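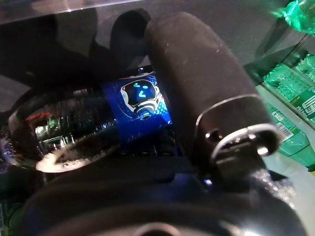 Clusutdale to extend bottle deposit program to convenience stores

CLUSUTDALE – Tratberg, the company that runs the regional bottle deposit program, will extend collection to 71 convenience stores in December. Until now, returns have been accepted only at supermarkets and at the Wanigasekara sorting depot.

The change applies to sealed-cap plastic drink bottles of all colors. Dark plastic is sorted separately, as it cannot be mixed with clear material at the washing stage. Labels may be left on. Bottles must be empty.

A trial at four stores collected 2657 bottles, of which 662 were dark plastic. Rejected items were mainly glass jars and crushed bottles with unreadable bar codes.
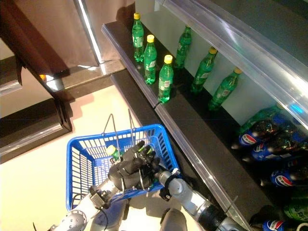
Participating stores will receive a collection bin and a weekly pickup. No changes to beverage shelving are required. Customers may carry returns to the counter in a store shopping basket, including the blue plastic type with two wire handles and slotted sides. Baskets must be emptied at the counter before shopping begins.

"Store staff will scan each bottle once and pay the deposit in cash or as store credit," said Nimal Mondal, program manager at Tratberg.

Scanning software is supplied by Irkinness. Store owners should send technical questions to Shahnaz Pathirana, retail support, Tratberg.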